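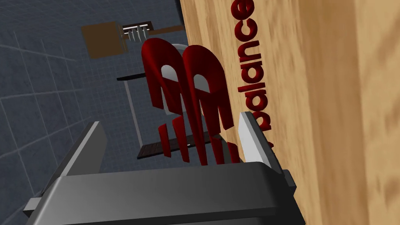
Toshio Okabe wants to know why the grasp planner still backs off when there is plainly room for both fingers, and whether that comes out of this phase's money or the next. Fair. Short version: this phase, it's a bug on our side, mostly fixed. Longer version below.

Tavton progress report, sim grasping work, July
To: Masson program office
From: Junpei Kinoshita

Where we are

Planner and controller now run as separate processes. Took longer than planned — the old code had them sharing a scene object and both were writing to it. Untangled now. Replanning no longer stalls the arm.

Back-off problem: collision margin was being added twice, once in the mesh import and again in the planner. So every object looked fatter than it was, and anything close to a big flat face got rejected. Import margin removed. Of the 30 test layouts in the cluttered set, 13 used to fail before any motion at all. Down to 5 with the fix in. Those 5 look like a different cause, see next part.

Perception

Segmentation from the wrist view is ok on big parts, weak on thin ones. Thin boards on edge are the worst. When a finger covers part of the board the mask splits and the pose estimator thinks it has two objects. Then the planner tries to go between them, wich is not what anyone wants.
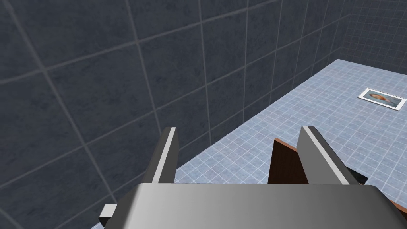

Wrist view in sim, board partly hidden by the right finger.

Added a merge step. If two masks share an edge direction and the gap lines up with the known finger outline, they get treated as one. Works on recorded runs. Not yet tried live, the controller branch has to land first.

Shiny surfaces are still open. The simulated depth is too clean, so we get good numbers that we don't beleive. Stimden noise model is wired in but the settings are guesses. Need a proper pass on that before anybody quotes a success rate from it.

Also ran into a case we hadn't listed: two objects side by side, one reflective, one not. The estimator wants to give them one shared pose. No fix yet. Logged, with the replay attached.

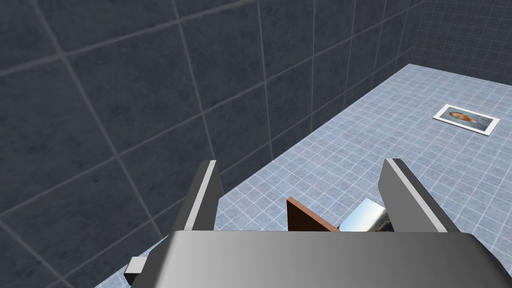

Tooling

Hakby replay viewer is usable. You can scrub a run and see planner state, masks and joint targets on one timeline. Saved us a lot of time on the margin bug. Export is slow, crashes on long runs. Workaround is to split the log first.

Next

Merge step live, then rerun the cluttered set with both fixes.
Noise settings for reflective parts.
Export crash, if time.

Asks

2 more licenses for the sim cluster — we are queuing overnight jobs behind each other. No change to the end date. Budget sheet goes separately, Junpei will send it once the cluster invoice is in.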